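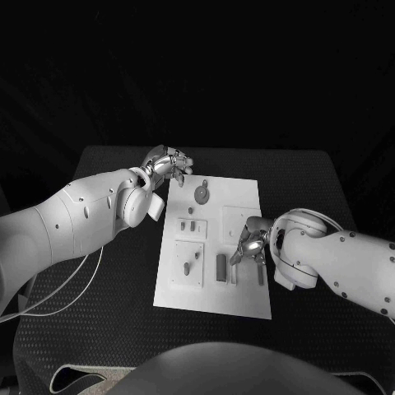 Figure 3. White board with fixtures, placed at an angle on the black tabletop.

3.2 Placing and checking the board

This section covers the Lenis board when used on a flat table. Assembly of the fixtures is covered in section 2.

1. Clear the tabletop and wipe it with a dry cloth. On a perforated top, check that no crumbs or loose screws are sitting in the holes, as these will scratch the underside of the board.

2. Set the board down near the center of the table. It does not have to be square to the table edge. A slight angle, as in Figure 3, is acceptable as long as every fixture can be reached.

3. Press on each corner of the board in turn. If the board rocks, turn it end for end and press again. Do not shim it with paper or tape.

4. Find the round gray disk near the top center of the board. Use it as the reference point for all positions given in this manual. The tiny gray knob stands just below it.

NOTE: The peg at the edge of the disk is the part most often bent in storage. Check it by eye before each session.

5. Try each fixture for side play with light finger pressure. Tighten any that move using the 3 mm key from the accessory bag.

6. Write the board number and the date of the check in the log. Boards numbered 129 to 141 use the older base plate — see Appendix B for spare parts.

CAUTION: Do not lift the board by the disk or by any fixture. Lift it by the long edges, with both hands.

CAUTION: Keep cables off the board. A cable lying under a corner will tilt the surface and spoil the check in step 3.

3.3 Cleaning

Wipe the board with a damp, lint-free cloth and let it dry for 8 minutes before use. Do not use alcohol or window cleaner on the white surface. Clean between the fixtures with a soft brush, working toward the nearest edge.

Replace any fixture that is cracked. Glued repairs are not covered by the Dikska warranty.

Section revised 5 June 2012, N. Raudsepp. Replaces the May issue.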